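Rapport de projet – Gestion des stocks et réapprovisionnement dans une petite quincaillerie

1. Contexte

Notre groupe a travaillé de novembre à février avec la quincaillerie Kumholm, un commerce de quartier qui vend de la visserie, de la peinture et du petit outillage. Le magasin tient son stock sur un tableur rempli à la main le soir, après la fermeture. Les commandes partent chez deux grossistes, Plemeo et Villanueva, dont les délais de livraison ne sont pas les mêmes.

Le gérant nous a demandé d'expliquer pourquoi certains articles manquent régulièrement alors que la réserve est pleine. Nous étions 4 étudiants sur le projet.

2. Inventaire de départ

Le tableur comportait 757 références. Après un comptage complet en rayon et en réserve, nous en avons retrouvé 715. Les autres correspondaient à des articles arrêtés par le fournisseur ou saisis deux fois sous des libellés différents (par exemple « cheville 8 » et « chev. Ø8 »). Nous avons d'abord corrigé les libellés, ce qui a pris plus de temps que prévu.

Nous avons ensuite classé les références selon la méthode ABC, à partir des ventes de l'année précédente. La classe C, celle des articles qui se vendent très peu, contient 279 références. Elle occupe une grande partie des étagères du fond.

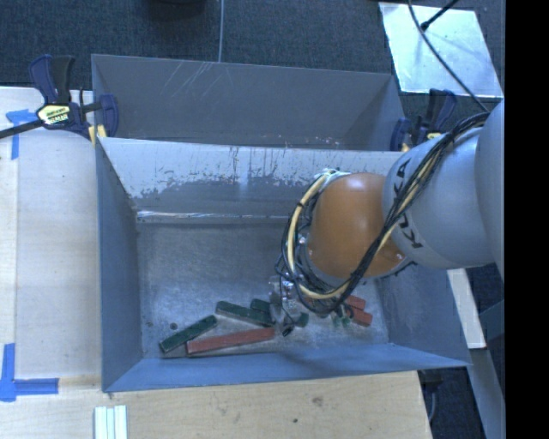

Pour la classe A, nous avons calculé un point de commande par article : consommation moyenne par jour multipliée par le délai du fournisseur, plus un stock de sécurité. Le délai de Villanueva est plus long et surtout moins régulier, donc le stock de sécurité y est plus élevé. Pour la classe B, une révision toutes les deux semaines nous a paru suffisante. Nous n'avons pas fait de calcul pour la classe C.

3. Difficultés

Les ventes au détail de visserie ne sont pas enregistrées par article mais au poids. Nous avons dû estimer la consommation à partir des factures d'achat, qui ne disent rien des pertes. Les résultats sur cette famille sont donc à prendre avec prudence.

4. Propositions

- Supprimer du tableur les lignes sans stock et sans vente.
- Ajouter une colonne « point de commande » avec une mise en couleur automatique.
- Regrouper les commandes Plemeo en une seule par semaine.
- Solder une partie de la classe C avant l'inventaire annuel.

Le gérant a retenu les deux premières. Le regroupement des commandes sera essayé d'abord dans l'annexe de Grastcombe, où les volumes sont plus faibles.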